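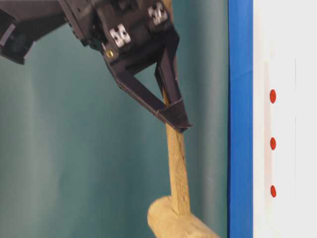 Local News | Makers & Workshops

Dravar arm picks up its first real tool at the Cloutier Street workshop

Sun 20 October | By our workshop correspondent
Last updated: 2 hours ago

The Dravar arm can hold a mallet. I've been waiting to write that sentence since January, when the whole project was a cardboard box of motors under the end bench at Cloutier Street and a sign-up sheet with more coffee on it than names. For anyone in Cenotano who hasn't been following along, Dravar is our shared workshop's robot arm, built on weeknights by whoever turns up, and I'm one of the people who keeps turning up.

Up to now it had been a foam-block machine. Foam blocks are wonderful for morale! They weigh nothing, they squash a bit, and if the gripper comes in crooked the block just shuffles over and lets itself be grabbed. We had it moving foam from one side of the bench to the other by late summer and everybody was very pleased with themselves, me included. Then somebody at the planning night asked when it was going to pick up something out of the tool rack, and the room went a little quiet.

So we gave it the wooden mallet. It's a nasty thing to hand a beginner. All the weight is in the head, the handle is slim, and the grain is slick from years of people's palms. If you pinch it anywhere but straight on, the head wants to swing around and take the handle with it. We picked it for exactly that, and then regretted it for a few weeks.

The first trouble was squeeze. The gripper motor gets its orders from a secondhand Cotetti control board that came out of a packing line (it was cheap, and the manual is a photocopy of a photocopy), and the board had only ever been asked for open and shut. Shut was fine for foam. On the mallet, shut meant the fingers closed, the motor relaxed, and the handle slid down through the tips until the head met the bench with a thump you could hear from the parking lot. We put a folded moving blanket down after the first evening. The blanket has now been promoted to official project equipment and has its own hook.

What fixed it was holding current. I'm simplifying a bit, but the board can be told to keep a small push going on the motor after the fingers have stopped, so the grip doesn't go slack the moment it thinks the job is over. Too little and the mallet drops. Too much and the motor gets hot enough to smell, and then somebody has to stand there with a desk fan. We went up in small steps over a couple of evenings and settled on 38 percent. I would love to tell you there's a formula behind that number. There's a page in the log with a lot of crossing out.

The second trouble was where to grab. I had been stubborn about coming in up near the end of the handle, the way a person would, and I was wrong about it. A person has a whole palm and a thumb. The arm has two fingers that come together at a blunt point, and with the grip that far from the head, any sideways nudge turned the mallet into a pendulum. Going lower helped when we were starting a lift. Going higher gave us better clearance once we got moving. The argument went on through most of a pizza, and for now the script has a low pick and a high pick and you choose one before you start. I still think we'll end up with one. I've been told to drop it.

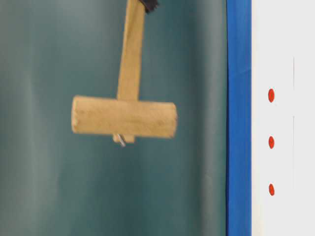
Swing was the part I'd worried about least, and it ate the most evenings. Lifting straight up is easy enough. Moving across is where things get lively, with all that weight hanging underneath, and our early moves started and stopped like a bad elevator. I rewrote the travel part so the arm eases in and eases out, which meant throwing away a chunk of code I was fond of – goodbye, clever spline thing. I also got into the habit of watching the bottom of the mallet instead of the gripper. With the head hanging down there's a little stub of wood under it and a short silver pin sticking out beside the stub, and that pin catches the light nicely, so you can keep your eye on the glint and forget about the rest. If the glint draws a smooth line across the teal, I'm happy. If it wobbles, I go back to the keyboard.

The other thing I'd change about my own approach is how long I spent fiddling with software when a wrench would have done. There was a twitch at the start of every lift that I chased through the code for two whole weeks. I slowed the ramp, I added a pause, I took the pause out, I blamed the power supply, I swapped the power supply. Then one of the regulars leaned on the base while reaching for the tape and felt it rock. The base plate was loose on the bench! Two bolts. Tightened them up, twitch gone, and I went home and didn't talk to anyone.

While we're on the base, please don't use it as a shelf. It's a handy height and I understand the temptation, but a mug was sent a fair distance last month and it was my mug.

Where that leaves us is somewhere in between. The arm will pick the mallet off the stand, lift it, carry it over, hold it there and set it back down on the blanket. It does this more often than it doesn't. It still fumbles if the handle is turned on the stand, and it has no idea when that has happened, so it will happily carry nothing at all across the bench with great care and put it down gently on the other side. Making it notice an empty hand is next on the list. There's a suggestion on the whiteboard to read the motor current, which ought to look different with a handle between the fingers than without, and another suggestion underneath in different handwriting that just says "switch". I lean toward the switch.

After that comes the hand-off, where you reach out and the arm gives you the tool. It's the thing everybody asks about when they wander past, and it's the thing I'm in no rush over. We've agreed on a few ground rules for it already. The speed limit stays at the slow setting, the stop button sits within reach of whoever is standing closest, and we start with the foam again. The mallet can wait its turn. I also want a proper line taped on the floor, because people do drift in when something is moving, and I drift in more than most.

A word on money, as I get asked. The arm has cost the workshop very little so far. The motors were donated in that original box, the Cotetti board came out of the general parts budget, and the rest has been offcuts, borrowed tools and a worrying number of zip ties. The one thing we'll probably have to pay real money for is a better cable run. The current one is held together with optimism and gets snagged on the bench vise if the arm goes all the way left, so at the moment the arm simply doesn't go all the way left. It's in the script as a rule with a comment next to it saying sorry.

If you'd like to see it run, the Dravar bench is going most weeknights and you're welcome to come stand behind the rail. You don't need to know anything about robots. We could use somebody who's good with wood, as it happens, because I'd like a second stand for the mallet that holds the handle square every time, and my attempt at one leans. We could also use a person who enjoys writing things down. The log is a spiral notebook and a shared folder, and the two don't agree with each other on much past the middle of summer.

Bring closed-toe shoes and tie your hair back if it's long. Eye protection is in the bin by the door, and the good pairs go early. Parking is behind the building, as usual, and the front door sticks, so pull up on the handle as you push.

One correction to my last update, where I wrote that the arm had learned to use the mallet. It hasn't hit anything on purpose and it isn't going to for a long while. It holds the mallet and moves it from one place to another. I got carried away, and a few people came in hoping to see it drive dowels. Sorry about that – there were cookies, at least.

The next planning night will be posted on the board by the sink once we've worked out who has the projector.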